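Section 3. Loading and Facing the Shelves

This section covers filling the Dravlow wall bays once the uprights, shelves and pegboard panels are in place. If the bay has not been leveled yet, go back to Section 2. A shelf that leans even slightly will let round bottles creep toward one end.

You will need:
Two people for the bottom shelf
A clean, dry cloth
The bay plan for your store
A step stool for the top rail

3.1 Bottled water

1. Wipe the shelf from back to front and let it dry.
2. Put the oldest date at the front. Read the date on each bottle, as cases are sometimes mixed at the warehouse.
3. Load from the back of the shelf, keeping all bottles of one product in a single block.
4. Turn the main panel of each label to the front. The back of the label, with the barcode and small print, should not face the shopper.
5. Bring the front row forward to the same line. Use the side of your hand to check it.

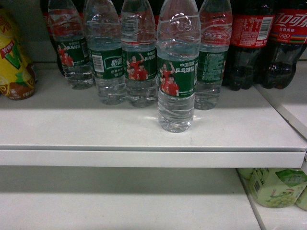
Water bottles on the shelf. The center bottle is well forward of the others, and two are turned away from the main panel.

Note: Where a label comes in more than one picture version, as with the table tennis team labels, treat all versions as one product. Do not sort them by picture.

Caution: Do not stand bottles on the front lip of the shelf. The lip holds the price strip and is not made to carry weight.

3.2 Mixed drink shelves

1. Find the left-hand edge of the first block on the bay plan and mark it with a removable tab.
2. Load the first block completely before starting the next.
3. Leave a finger's width between blocks. Within a block, bottles may touch.
4. Continue to the right until the shelf is full or the plan shows a gap.
5. Remove the tabs.

If a product is out of stock, leave its space open and put the out-of-stock card on the strip. Do not spread the next product across the gap – the reorder count is taken from the width of each block, and a spread block will be read as overstock. 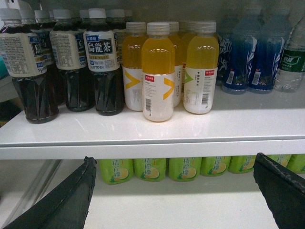
Block order on a drinks shelf follows the plan, and the plan follows the drink type. Tea, juice and water are kept apart even when the bottles are close in size. Color makes the joins easy to check from the aisle: the dark oolong tea ends, the yellow juice drinks begin, and the blue-labeled water is over on the right. White caps are no help in telling the blocks apart, with the tea and the yellow drinks both having them, so go by the labels. On tightly packed tea rows, lift bottles out by the neck when rotating dates. Pulling from the middle can bring down the bottle beside it.

Caution: Load the bottom shelf first and the top shelf last. A bay loaded only at the top can tip if it has not been fixed to the wall. When emptying the bay, work in the opposite order.

3.3 Pegboard panel, rails and hooks

The panel takes the Cropper rail, which accepts hooks at any point along its length. Hooks are supplied in packs of 12. Long hooks are for bags and short hooks are for light packets.

1. Hold the hook at an angle with the tip raised and set the top of the clip over the rail.
2. Lower the tip until the clip seats. The hook should not lift out when pushed up gently from below.
3. Slide the hook to its position. Leave enough room for the widest package plus a thumb's width on each side.
4. Fit the price bar to the end of the hook, if one is used.
5. Hang a single package and check that it clears whatever is below it.
6. Load the rest, oldest date at the front.

Goods too heavy for a hook go on the shelf under the panel. Lay large bags flat with the front of the pack up. Pouches with a spout can stand if they are leaned against the panel.

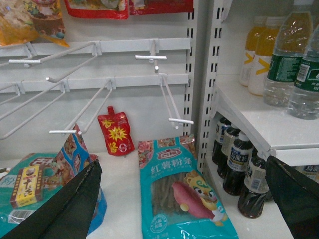
Panel with two rails and wire hooks. The sauce pouch leans on the panel; the bag of sweet potato vermicelli lies on the shelf.

Note: Empty hooks may stay on the rail between deliveries. Take them off if the bay is next to a narrow aisle or if the hooks are at a child's eye level.

Caution: Never hang more than three kilograms on one hook. A hook that has bent should be thrown away. Do not straighten it and put it back.

3.4 Final check

Stand two paces back from the bay and look along each shelf from left to right. Correct any bottle that is out of line or turned. Check that every block has its price strip and that no hook tip sticks out past the shelf edge below. Enter the bay number on the Londell sheet and initial it.

Spare clips and hooks can be ordered from Denise Tapley at the parts desk. Give the rail length and the hook length when ordering.

Section revised 6 Dec 2023. Replaces the loose sheet supplied with earlier bays.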